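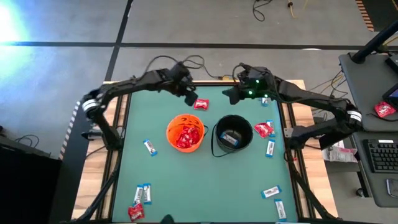
Nellix Community House – Family Events Team

FOR IMMEDIATE RELEASE
September 25, 2026

Candy sorting tables return to the Nellix fall program

The Family Events Team of Nellix Community House announces that its candy sorting tables will be open again this October. Registration for families and school groups starts today at the front desk.

The activity is simple and suits younger children well. Candies of two kinds are spread over a green mat, the red packets and the white-and-blue bars, and each kind goes into its own bucket. The orange bucket with the jack-o'-lantern style face is for the red candies. The black bucket with the wire handle is for the bars. A table is finished when the mat is clear.

"The children learn to look carefully and to decide where a thing belongs," said Trudy Lowther, head of the Family Events Team. "Last year many of them asked to empty the buckets on the mat and begin one more time. We were very glad to see this, and so we have made the sessions longer."

The program was tried first in June with a small group in the Soria Room. After this trial the team decided to keep only two kinds of candy on each table, as a third kind made the work too slow for the youngest participants.

This year there are 62 places, divided over 8 sessions. Each session has 11 minutes of free play at the end, when the children may arrange the candies on the mat as they like. All candies stay in their wrappers during the activity. Parents of children with food allergies are asked to inform the team at registration – a list of ingredients is kept at the desk.

Sessions will take place in the Soria Room and, for school groups, in the Kwok Hall on the second floor. Participation is free for members. Guests pay 2 dollars per child.

Press contact: Trudy Lowther, Family Events Team, Nellix Community House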